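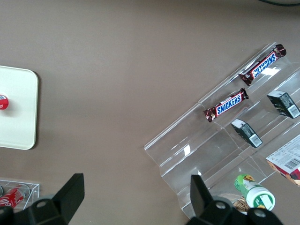 Flindondale robotics group publishes good practice guide for shelf-picking robots

Robots that pick and place everyday grocery items now have a set of house rules to live by, and the people who wrote them could hardly be more pleased. The Flindondale automation centre has released the first public version of Tolero, a good practice guide for anyone running a robot arm around retail shelving, trays and bins.

The guide covers how to lay out a work area, how to log a trial, who may stand where while the arm is powered, and what has to happen before a result can be called a success. It grew out of two years of bench work at the centre, much of it with chocolate bars, drink cans and small boxed goods of the sort you would find beside any checkout.

"We had brilliant people getting brilliant results and no way to compare them," said Till Wunderlich, who led the drafting. "One team called it a pick if the item left the shelf. Another wanted it in the tray and the gripper open again. Both were fair enough, but you can't put those two numbers in the same table!"

Under Tolero, a pick counts only once the item is at rest in its target spot and the fingers are fully clear of it. Dropped items, double picks and anything nudged off a neighbouring shelf must each be recorded under their own heading, even when the arm recovers and finishes the job. The drafting group tested the wording against a backlog of 3,000 logged trials and found 246 that had to be reclassified, most of them cases where a second product had been knocked out of place and the operator hadn't written it down.

Clear plastic gets a whole chapter to itself. Transparent tiered racks are everywhere in shops and they are notoriously hard on cameras, with bright reflections along the lips and the tabletop colour showing straight through. The guide asks teams to record the type of rack, the angle it sits at relative to the arm and the lighting used, and to run at least one set of trials with the rack turned on a diagonal. Squaring everything up neatly with the robot's base is fine for a first go, it says, but the result should be labelled as such.

Packaging is treated just as seriously. Teams should use real products in their real wrappers, check them for damage at the start of each session and swap out anything crushed or torn. Crimped wrapper ends, round cans lying on their sides and boxes with barcodes facing the camera are all listed as conditions worth noting in the log.

On safety, the document sits underneath whatever machinery rules apply locally and makes no attempt to replace them. What it adds are the small everyday habits. There is a 4-point check before the arm is enabled: stop button within reach, cables clear of the travel path, speed limit confirmed, and hands out of the work area. Fingers must be inspected for loose fasteners at each changeover, and no one is to straighten a product on the shelf while the arm is live, however tempting that may be.

Ottmar Rathjen, who looks after the centre's test benches, is especially happy with that last one. "Everybody does it. You see a chocolate bar sitting a bit crooked and your hand just goes," he said. "Now there's a line in the guide and a pause button to go with it – and the crooked bar stays crooked, because that's how it'll be in a shop."

Ehlers, a supplier of shop shelving, has already adopted the layout chapter for its own trials and has offered feedback on rack heights for the next version. The centre's logging tool, Trolo, has been updated to match the new headings, so existing users will find the fields waiting for them the next time they sign in. Older logs can be imported, although trials without a recorded finish position will be flagged for a manual check.

The guide is free to download from the Flindondale centre's website, along with a printable bench card in colour. Comments on the draft chapter covering two-armed systems are open until the end of December, and Wunderlich says he would love to hear from small workshops as well as the larger labs.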